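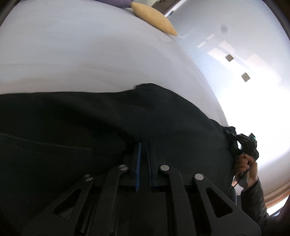 I went into the Tatadell trial wanting to be won over (I really hate laundry!) and I've come out of it half convinced. Picking up a dark jumper? Fine, most of the time. Folding one -- well, I had two decent folds out of six goes, and the rest were more of a sausage.

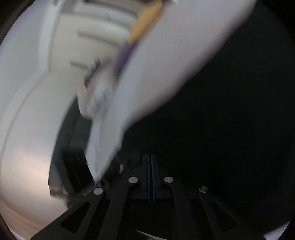 It's slow as well, around three minutes a garment, and anything thin or floppy sends it into a sulk. Adoración Arroyo reckons the next update will sort the sleeves. Maybe! For now I'd hire it by the month and keep folding the nice shirts myself.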